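### 4.2 Price pass-through after the registration tax change

We matched dealer list prices to the tax schedule for 482 model variants sold through the Turndale and Foda networks. A variant enters the sample only if its list price was posted both before and after the schedule took effect in December. Variants with a trim or engine change between the two postings were dropped, as were fleet-only versions.

Pass-through is defined as the change in list price divided by the change in tax owed per vehicle. Values above one mean that the posted increase exceeded the tax. For small hatchbacks, the mean tax change was $1,195, and most sellers moved the full amount into the list price at the first update. Pickup prices adjusted more slowly, in two steps. Following Åberg and Pollock, we treat the second step as part of the same response if it falls within seven weeks of the first.

Delivery fees are a separate problem. Foda dealers post them as a line item, while Turndale dealers fold them into the base price. We subtracted the Turndale fee using the rate card supplied by Nic Aodha, which lists one fee per region.

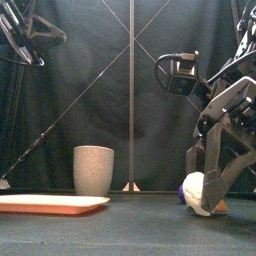 **Figure 2.** Two robot arms over a dark gray tabletop.

Removing the fee lowers the Turndale estimate but leaves the order of the vehicle classes unchanged. Flanard imports are excluded from this step, as their fees vary by port and no rate card was available. Discounts agreed at the time of sale are not observed, so all estimates refer to posted prices only.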